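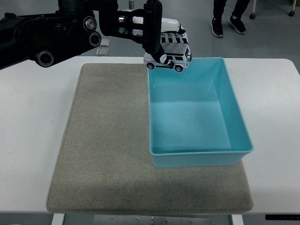
*Fig. 2. Toy van held over the rim of the bin, with the mat and bin in place on the table.*

## Running the van drop at the open day

The van drop is the station visitors crowd around the most, and it's a joy to run! Set it up before the doors open at the Prindard hall on Sun 11 February and leave yourself time for a few practice runs.

1. Lay the felt mat on the white table with its long edges parallel to the table's.
2. Put the aqua bin on the right half of the mat. Keep the left half clear for the pick-up spot.
3. Switch on the Karnero controller and load program 8, "van to bin."
4. Stand the van on the left half of the mat, wheels down.
5. Press Start and let the arm go through the full move. It should stop over the bin before it lets go.
6. Repeat with a visitor choosing where the van starts. (This is the good part. Let them put it down at an odd angle!)

**Note:** Watch the rear wheel as the arm comes down. If it touches the rim, raise the release height by 2 mm and run the program again. The Lü table settings from September are still saved under program 7, so don't load that one by mistake.

**Note:** The ridged pads grip best when they're clean. Wipe them with a dry cloth between groups.

**Caution:** Hands stay off the mat while the arm is moving. Visitors may place the van only after you have pressed Pause and the light on the controller is steady.

**Caution:** Do not load anything over 500 g, even if somebody asks very nicely. The Nudammont loan agreement covers light objects only.

To finish a session, press Home, wait for the arm to park, and take the van out of the bin. For younger groups, see "Letting visitors press Start."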